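New backsplash, finally

We got the old tile off the kitchen wall in March and I put the new backsplash up over two evenings. I went with Plelline panels in the end. Skoder had a nicer gray, but the sheets only came in one length and I would have had a seam right behind the stove.

The wall is 77 inches from the fridge to the window. I cut the panels with a fine-tooth blade, face up, with painter's tape along the line. One corner chipped anyway. It's under the outlet cover now.

For adhesive I used 8 tubes of Arsenault, which was two more than the box said I'd need. The drywall was rough where the tile came off and it took a lot to fill the low spots. I should have skimmed it first.

Total came to around $1,000, including the trim. I still have to caulk along the counter and find a cover plate for the double switch.

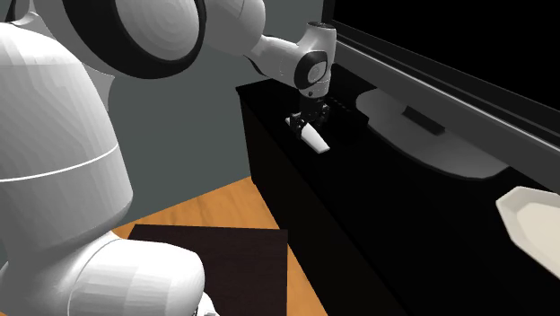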